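Open day talk: speaker notes
Valbona Kelmendi, December 5, 2020

Opening (keep it short, they'll have coats on)

Hello and welcome. Thank Calik for the room. I went to the Drarkden open day in May expecting glass cases and a long film, and came home talking about one arm and one small table. Ask for hands up: who has stood this close to a robot before?
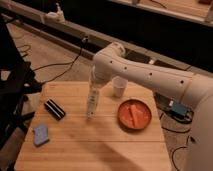
What's on the table

Kitchen-drawer stuff, and I love that! A sponge, a paper cup, an orange dish with something orange lying in it. Point out how close the two colours are. We pick one out from the other without a thought, and a machine has to work for it. The sponge is a different sort of problem (squeeze a real one here, pass it round).

Pause for questions. 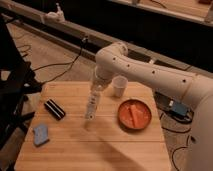 I asked the Ekimex people how many tries they'd given it before the doors opened, and they said 176, quite cheerfully. They'd like to reach 1000. There were 18 of us in my group and we all leaned in at the same moment, every time.

The bit I'd like people to take home

Watch the elbow as well as the fingers. The arm comes in high from the side, bends, and the gripper points down at the wood. I tried it with my own arm on the train and got some looks. Get everyone to try it now, elbows up! 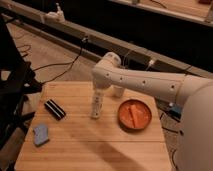

Slow down here, I always rush. Mention the Yu workshop for schools, 16 places, sign-up sheet by the door. Then over to the floor for questions, and leave the sponge out on the front desk.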